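Checklist de inspeção dos cadernos – sala 2, com os meus comentários

12 partilhas · 4 comentários

Fiz a ronda no domingo de manhã, com café na mão e a lista da Frauke Gerlach dobrada no bolso. Vou pela ordem dela, mas comento à minha maneira (já sabem como sou!).

1. Capas e argolas – OK, com reparo
A verde-escura ainda dobra bem, mas tem umas falhinhas brancas, três pelo menos. Nada que corte os dedos. As argolas vêm em dois grupos, com um bom pedaço de lombada sem nada entre eles, e é aí que eu peço cuidado ao virar: folha sempre levantada devagar, nunca puxada pelo canto. Quem tiver pressa que vá buscar um bloco Groltix à prateleira 58.
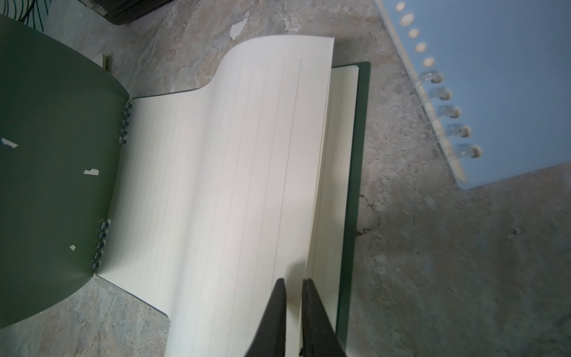

2. Espirais – OK
Passar o dedo pela espiral toda, de uma ponta à outra, à procura de pontas soltas. Eu passo duas vezes, mania minha. A de capa azul-clara é das que mais gosto de usar, a pauta é fininha e certinha e escreve-se lindamente. Se alguma espiral arranhar, vai para a caixa da Ketance com etiqueta amarela e segue-se em frente. 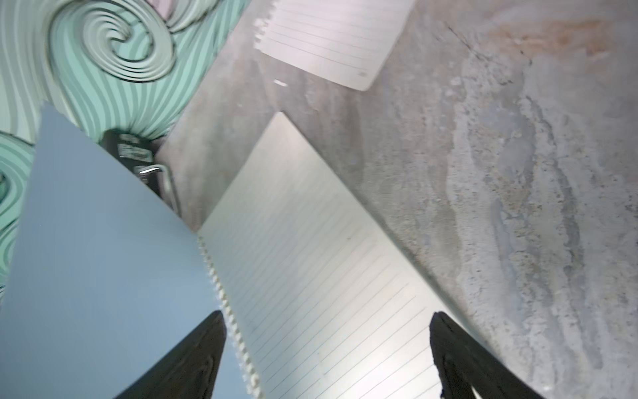 Caderno de capa azul-clara aberto, com espiral branca.

3. Folhas soltas – A CORRIGIR
Continuo a encontrar folhas pautadas sem dono. Uma folha no tampo não faz mal a ninguém, no chão do corredor é escorregadela certa, e a Delia Aravena que o diga, que em janeiro foi parar à porta do armário 508! Folhas soltas vão para a pasta Tredusska ao fim do dia.

4. Bancada e arrumação – OK, com reparo
Cadernos uns por cima dos outros é o que mais me aborrece nesta lista. Um verde-escuro atravessado em cima de um bege e pronto, a espiral de baixo é que paga. A pasta verde-escura também não devia ficar de pé lá para trás, prefiro-a deitada.

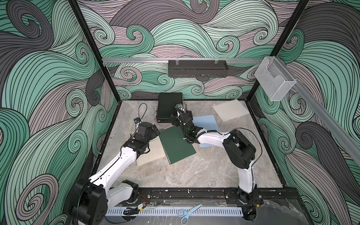 Já pedi à Heitmann um separador de secretária e disseram-me que sim, mas sem prazo. Até lá, grandes em baixo, pequenos em cima, espirais todas viradas para o mesmo lado – demora um minutinho e poupa-nos muita capa vincada.

5. Stock – OK
Restam 900 folhas de recarga no armário, fechadas. Não abrir pacote novo sem acabar o anterior, por favor!

6. Por fazer até à próxima ronda
– Etiquetar as capas com falhas
– Esvaziar a caixa da Ketance
– Perguntar à Frauke se a pasta Tredusska fica na sala ou volta ao arquivo

Gostos: 9 · Comentar · Partilhar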